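Home | News | Projects | People | Contact

Household robot learns to ask for a second look

Researchers at the Nakitbridge lab in Clundport have published a method that lets a mobile household robot decide for itself when one camera view is too poor to act on. The work was released in February by Leokadia Tokarz and Grażyna Pawłowska under the name Rundavetti.

Most robots of this type carry a camera at the head and smaller ones near the grippers. Control software usually blends all the views and picks the next movement from the result. The trouble comes when the views disagree, or when one of them shows only a single surface at close range – a metal bracket, say, filling most of the picture, with a bolt hole and a hinge and little to show where in the room the gripper is.

Rundavetti gives each camera view a score before every movement. If the score of the view that matters most drops too low, the robot holds still, moves its wrist a short way and looks again. The scoring part is small and runs on the robot's own computer. It was trained on 1000 recorded attempts at everyday pick-up and tidying tasks.

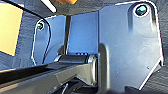 Tests in a furnished room

The team ran 469 trials in a room fitted out with a kitchen counter, seating and a dining table. Tasks were taken from a list of eight, among them lifting a cloth and approaching an object by its handle. Each task was run with the scoring switched on and with it switched off, and the starting position of the robot was changed between runs.

According to Tokarz, the largest gain was in tasks close to the floor. Wrist views there are often tilted, and large white surfaces such as cabinet fronts give the software few edges to work from. A handle in a strong color helps, but only if the gripper is lined up with it before the fingers close.

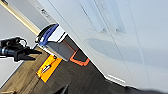 The extra looks cost time. A run with scoring took longer than a run without it, and in two of the tasks the added time brought no improvement. Pawłowska said the team had expected this for simple objects in open space, where the first view is usually good enough.

Soft materials were harder. A cloth changes shape as soon as it is lifted, so a score worked out before the grasp says little about what comes after it. For these tasks the method leans more on the head camera, where the arm, the fabric and the furniture behind it can be seen together. 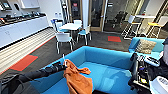

What comes next

The group plans to repeat the trials with a second arm design and with less light in the room. Engineering firm Ozoliņš will help move the scoring software to a smaller processor. The training recordings will be shared with other labs on request once they have been checked and labeled.

Contact: Nakitbridge press desk, Clundport | © Nakitbridge. All rights reserved. | Back to top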